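Buying a Hand-Held Gripper Kit: Notes for Session 3
Catherine Yule
Handout, January 26, 2026

Read before the session. The Vilatbridge quote is at the back of the packet, and yes, you have to read the footnotes.

What is on offer

The Vilatbridge kit is a gripper you hold and work yourself, with recording gear on top. You do a task with it, it records, and a robot arm is later supposed to learn from the recordings. The brochure calls this "effortless." Ask Brittany Lapointe about her wrist after an afternoon of folding towels.

The basic kit is $2555. That buys one gripper, one charger and a foam-lined case of great dignity. Spare fingers are extra. The software is free for 900 recordings, after which it becomes very interested in your credit card.

How to read the quote

Start with what is missing. Cotine, the other bidder, lists shipping, spare fingers and a year of repairs on one page. Vilatbridge puts repairs in a separate document titled "Peace of Mind," and I had none after reading it.

Check what counts as a recording. If you drop the cup and start over, Vilatbridge counts two. Cotine counts one, provided you delete the bad take the same day. For a class that drops as many cups as ours, this matters more than the sticker price.

Then look for the word "compatible." Compatible with what? Soledad Lindgren wrote to ask and got back a very nice calendar.

Things to try during a demo

1. Hold it at arm's length until the salesperson stops talking. Note how tired you are.

2. Open and close the fingers slowly, then fast. Write down any sticking.

3. Turn it fingers down, then fingers up, and see what the weight does to your grip. Look over the joints between the body and the side panels while it is turned.

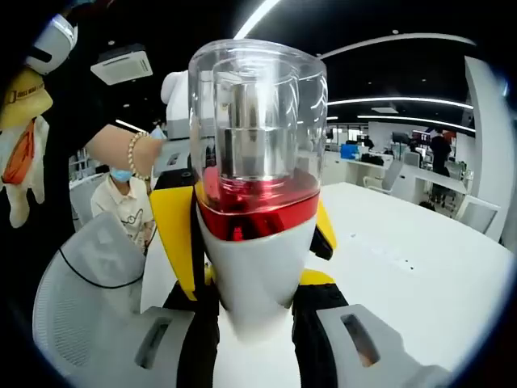 4. Pick up something dull. Demo tables favor foam blocks, and everything can pick up a foam block. Bring a spoon, a sock and a full bag of rice.

5. Hand it to the person with the smallest hands in your group. Keisha Dunleavy could not reach the trigger on last year's loaner, and we found out after signing.

6. Ask to see the raw files before anyone has cleaned them up.

For next time

Write one page recommending Vilatbridge, Cotine or neither. Assume a class budget that needs 1000 usable recordings by the end of March. Show your arithmetic. "Neither" is a perfectly good answer but still has to fill the page.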